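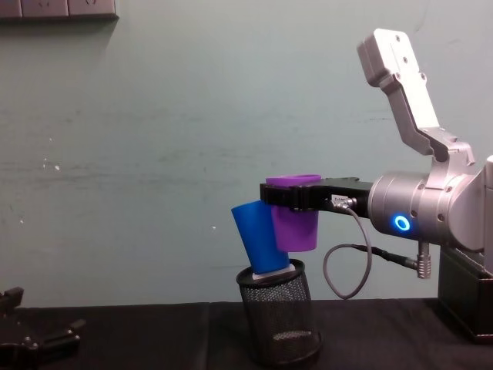
My sister reckons you can't call it a proper squash unless it makes your teeth hurt a bit, and she has been telling me so since we were small enough to need a chair to reach the tap. I make mine far too weak, apparently. "Coloured water" was the phrase she used last Sunday, and then she drank two glasses of it anyway.

So I've been thinking about squash all week, and cordial, and whether there's a difference (I say cordial is the one you'd give a guest). We got through gallons of the stuff as children. Orange mostly, blackcurrant if somebody was poorly, and lime at my gran's, which I thought was terribly grown-up. Gran kept hers in the cupboard under the stairs with the hoover, and I still can't smell lime without thinking of carpet!

What set all this off was the rhubarb. We've got far too much of it this year -- it went mad in May and I'd already done crumble, then a fool, then another crumble that even the neighbours were starting to look tired of. I had a hunt through my recipe folder and found a cutting for rhubarb cordial, with half of it missing, so I made up the rest. I used 768 grams of rhubarb because that's what the scales said once I'd trimmed it and I couldn't be bothered to go back out in the rain for more. To that I put 200 grams of sugar, a good splash of water and the juice of a lemon, and let it all simmer until it went to mush.

Then you strain it. I was impatient and squeezed the cloth, and mine came out cloudy. It tastes the same, so leave it to drip overnight if you're the sort of person who minds. I got one bottle and a bit out of it, and the bit didn't last until teatime.

The next batch had ginger in it, a thumb's worth sliced up with the skin on, and that one I really do love. It's lovely with fizzy water and even better with hot water when you've been out in the wind. My sister had hers almost neat, of course, and said it was getting there.

I did try a shop one to compare, from Beno, the little deli by the station. It was very pink and very nice and I'm not going to tell you what I paid for it, but I've washed the bottle out and I'm using it for mine, so I've decided it was a bottle purchase.

Gooseberries next, if the birds leave me any. There were 8 on the bush this morning that looked anywhere near ready, and I may well just eat those standing up. If anyone has a way of doing gooseberry that doesn't need half a bag of sugar, do leave it in the comments -- I'd like to have something sharp enough to shut my sister up by the end of the summer.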